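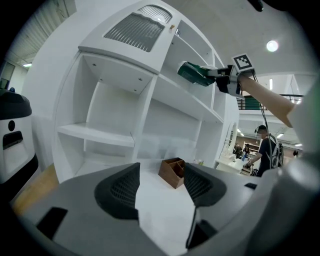 Does sorting your things into small compartments save you time?
It saves a little when you put your hand on the same item many times a day, and very little otherwise. Most of the claims made for it are sales copy.

Wednesday, July 24, 2019
By the course instructor
4 min read

Household and Office Habits, Session 2: Reading claims about tidiness

You will have seen the line that a messy desk costs an office worker so many hours a year. Before you repeat it, ask where the hours came from. In the Viltetti handout (reading packet, first item) the number is 241 hours. It comes from a survey in which people guessed how long they spend looking for things. People are bad at guessing this. A search that annoyed you feels long, and the ones that went fine are forgotten.

The Wetoro study is better, but only a little. It timed people finding a stapler before and after a sorting day. They were faster after. They had also just handled everything on the desk, so of course they knew where the stapler was. I would like to see the same people timed again in August, when the memory has worn off. The study doesn't do that.

Note also what is left out of the sum. Sorting takes time, and so does putting things back. If a divider saves you a few seconds on a pen you use twice a day, work out how long it takes to earn back one afternoon of sorting. Do this on paper and bring it to class.

By this subscriber form you accept that we use cookies to remember your settings. Accept / Manage

Terms to know
Search cost - time spent finding a thing.
Filing cost - time spent putting it where it can be found.
Recall effect - you find it because you put it there lately.

The Dramo booklet reports some 1000 happy customers. Happy with what? They bought the product, they filled in the card, and the card had no box for "no change." Treat it as an ad.

I don't say tidy desks are bad. Many people like them, and liking a thing is a fair reason to do it. It is a different claim from saving time, and the readings slide between the two.

For next session: read the Oral chapter on shared supplies and mark each place where a guess is written up as a measurement.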